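Ticket 1002: Planner refuses to move near the bin, blames the bin
Project: Flirkusmont pick-and-place sim
Component: motion planner, collision checking
Opened: Jan 28, 2026
Status: Fixed, pending someone else believing it

Summary
Since the merge of the Doruvitz planner branch, the white arm gets as far as the pre-drop pose and stops. The log says "start state in collision" and then says it again until the retry limit. The arm is plainly in free air. The planner takes a different view and cannot be argued with.

Steps to reproduce
1. Load the parquet room with the default bin.
2. Send the arm to pre-drop with the gripper open.
3. Ask for any motion at all, including the one that takes it back where it came from.
4. Make tea.

Expected: the arm moves.
Got: 20 retries, then a timeout with the cheerful exit code 0. (Separate ticket for the exit code, please. It has been lying to the nightly run.)

Things tried
Restarted the planner. No change, but it felt productive.
Swapped the planner for the old one. Same error, so the Doruvitz branch is off the hook and I have withdrawn a remark I made in the channel.
Turned off self-collision. No change.
Removed the bin from the planning world. Works first time, every time. Not a fix, as the arm then considers the bin a rumour.
Put the bin back and printed the contact pairs. Left finger against bin, depth 62 mm. That would put the finger well inside the wall.

Cause
The bin's collision shape was being loaded as a solid block with its own padding, and the padding was applied again by the Ninh scene importer. Render mesh and collision mesh come from different files, so the viewer shows a perfectly good open box while the planner sees a fat brick. Overhead render at the stuck pose, gripper open by the corner of the box:

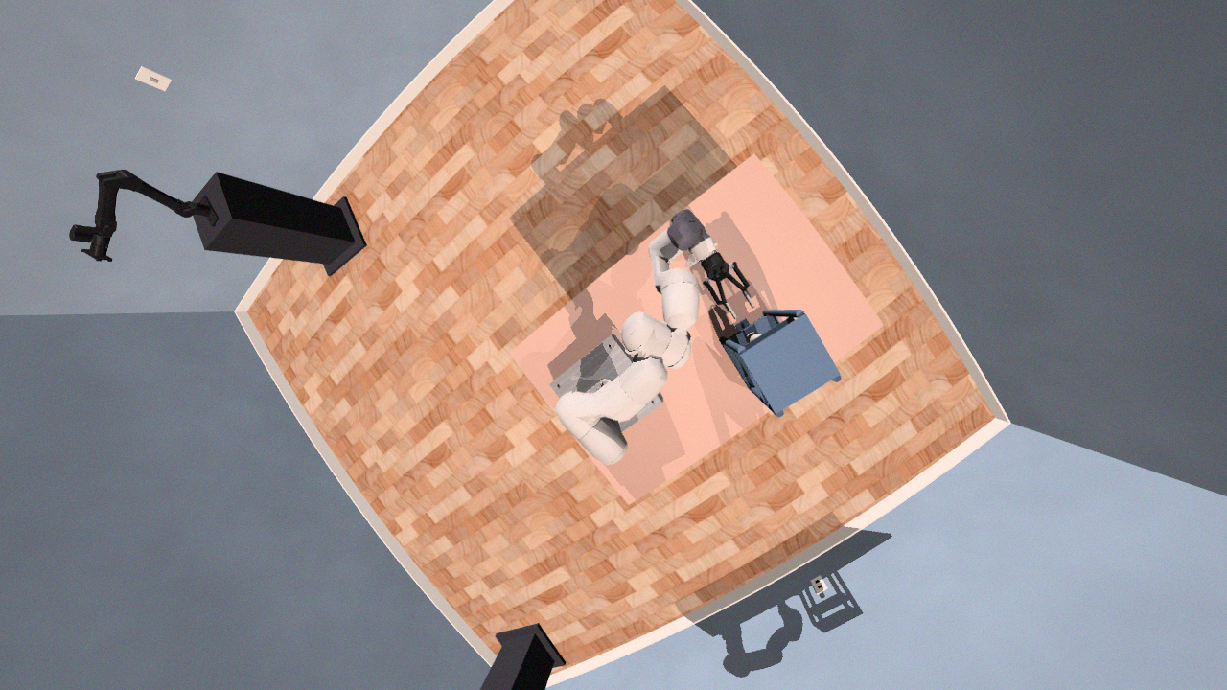 Fix
Bin collision shape rebuilt as a floor and separate walls. Padding now applied in the importer only, and the value in the bin file is ignored with a warning. Pre-drop to drop plans on the first attempt, and the contact list at pre-drop is empty.

Still open
The Lasville config has its own copy of the bin file, and I have not touched it.
The viewer needs a toggle for collision shapes. It would have saved me about 2 hours.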